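Eirlys Edwards sorts donated supplies for Kokberg, and she'd started well before I found the coffee. "Everything gets bagged first," she told me. "Notebooks, odds and ends, all of it. Then I worry about which basket!"
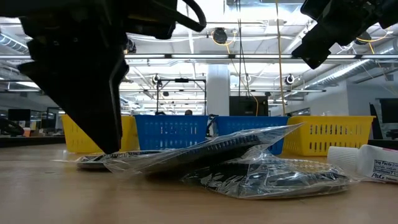
Bagged items waiting on the table, with the baskets lined up behind.

I asked if she ever gets sick of plastic bags (I would). She laughed. "In November, a little. But I like a clear bag. You can find your stuff again."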